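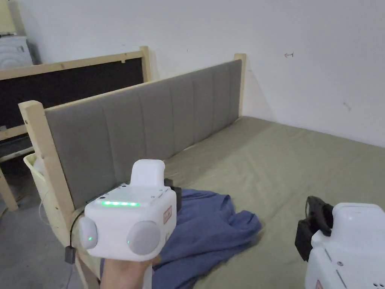 Issue 226, page 3

Folding course promises a tidier bedroom by September

A home-organising outfit called Tremis has started selling a bedroom course to renters, and the pitch is a big one: give it 20 minutes a day and the clutter looks after itself.

The method starts at the bed. Everything loose goes onto the sheet, gets folded into a rectangle and is moved on before anything else in the room is touched. Kálmán Kozma, who wrote the course, says the mattress is "the only honest bench in the house". He did not offer any figures on how many customers are still folding a month after they pay.

The course notes run to two pages on blue cloths alone, towels and shirts alike. There is half a page on cardboard boxes, and that looks like the wrong way round to anyone who has moved house lately. A blue cloth squared up on a green sheet is a pleasant enough sight. It does nothing for boxes stacked up on the far side of the bed, or for the shelving and white containers crowded in with them.
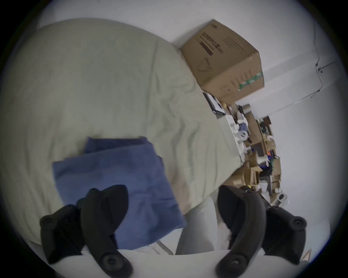 What about the pile?

Kozma's answer is that the pile comes later, in a second course. Tremis has not put a price on that one or said when it will be ready.

Hemine, a rival service, tells its customers to clear the floor first and leave the linen alone until there is somewhere to put it. Its claims are no better tested, but the order at least makes sense in a small flat.

Renters who want to try the Tremis routine could fold a few towels tonight at no cost and see whether the rest of the room looks any different.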